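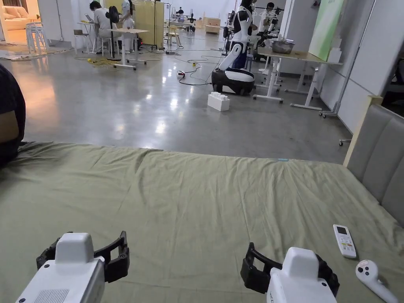 P. Bansal

4.2 What people hear first in a cover

I went into this part of the study pretty sure that tempo would win. Slow down a dance hit, put a piano under it, and everybody notices, right? Well, no. Of the 3,423 comments I pulled from the Skoltenell cover archive, only 358 mentioned speed at all, and a good chunk of those were complaining about the drummer. What people kept coming back to was the voice — the breath before a chorus, a vowel held too long, a word swapped for another one that sort of rhymes.

I then played 30 covers to 21 listeners at Nanby, mostly in the evening, and asked them to stop the track when they felt they knew the song. (I let them hum along, which made my recordings messy but a lot more fun to go through!) Most stopped inside the first verse, even when the band had changed the key and thrown out the original riff. The synth-heavy covers took longer, and I'm still not sure whether that's the sound itself or just that the vocals sit lower in the mix. Section 5 has a go at pulling those two apart.

I should say that the Allel covers gave me trouble. They're glam remakes of quiet folk tunes, and half the room had never heard the originals.

Figure 3. Green sheet on a concrete floor. 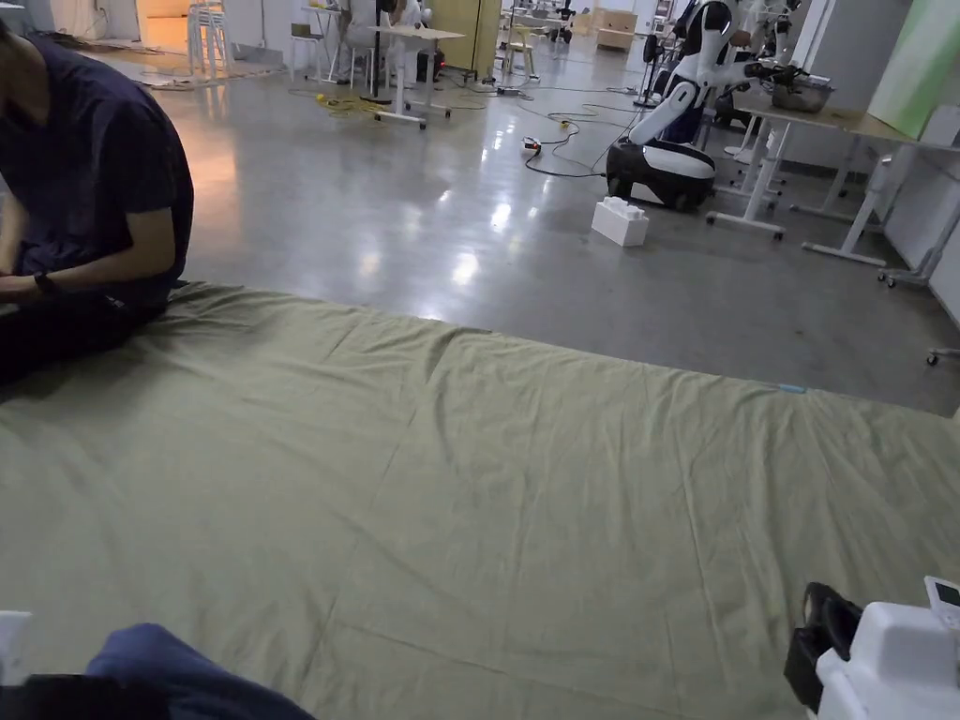 One listener told me afterward that knowing the original had spoiled the test for her, and that she'd been waiting for the cover to get things wrong the whole way through. I've kept her answers in, but I went back and marked every song she said she already owned. The February sessions used a shorter list for the same reason, with the best-known singles taken out.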